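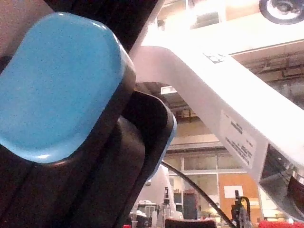

How often should you clear out a kitchen drawer? Twice a year is plenty, according to the woman I spent a morning with at Firneck, and she does hers in January and again on 31st August.

She has been sorting other people's kitchens for 23 years, so I'd expected a lecture. I got tea and a biscuit instead (two biscuits, if I'm truthful) and a good nose through her own cupboards.

"People start with the big things," she told me, already on her knees by the sink. "They want the pans sorted. I always say, do the drawer you open first in the morning, and leave the rest until you've had lunch."

Mine is the cutlery drawer, and I confessed it had almost 40 teaspoons in it. She laughed so much she had to put her mug down! "Keep 10," she said. "Put the others in a bag in the hall and see if you go looking for them."

Packing is her other great love. She did a house move out to Cundberg last winter and still talks about the glasses, each one rolled in a tea towel and stood upright, never on its side. "You've got to pack the tea towels anyway, haven't you? So why buy paper?"

I asked whether she ever lets things slide at home. She pointed at a cupboard above the fridge and wouldn't let me open it. "Cake tins," she said. "And a fondue set. We don't talk about the fondue set."

She's running a morning on larders at the Tilus hall next, and I've put my name down.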